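Residency Diary, Stomov House: Sunday

The reading room opened at 3 p.m. for the final session of the September residency. Remigiusz Lis presented the second part of his translation of the Nella letters, which now stands at 840 lines. He read for the better part of an hour, in both languages, and then took questions on his treatment of the dialect passages.

The discussion was mostly concerned with the river vocabulary. Mr Lis has kept the old names for the landing places and has placed a short glossary at the back of the volume. Lionel Caron argued that the names should be explained in the text itself, as the Olszewski edition does.

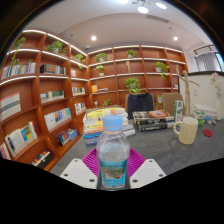
Mr Lis replied that the letters were written to a sister who knew every one of those places, and that a stranger reading them ought to feel a little lost. The point was left open. Mr Caron will send his remarks on the first 15 letters in writing.

The house has agreed to a print run of 800 copies. Proofs are to go to Galteck once the glossary has been checked. Supper was served late, and the evening reading was moved to the library on account of the rain.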